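Tenilora Residents' Board > Household and Storage > Donation box guidelines

deskofficer_leka
The Leka exchange room accepts small household goods through June. The weight limit is 68 pounds per household.

northstair
May we request that sealed containers be required? Open cartons are difficult to stack.

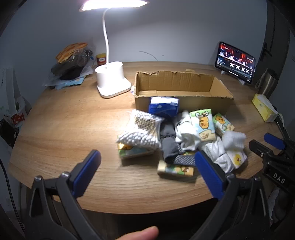
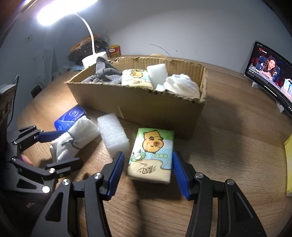
boonyarit_unit
Our office does not support that requirement. Plastic bins cost money, and many households have none. A used cardboard box with torn top edges, such as the one on our table, is adequate for tissues and other light goods.

northstair
Adequate on a table, perhaps. The shelves at Lelero are another matter, and ragged cartons were refused there last winter.

deskofficer_leka
Both positions are noted. Cartons will be accepted at Leka only. Lelero deliveries must have a lid.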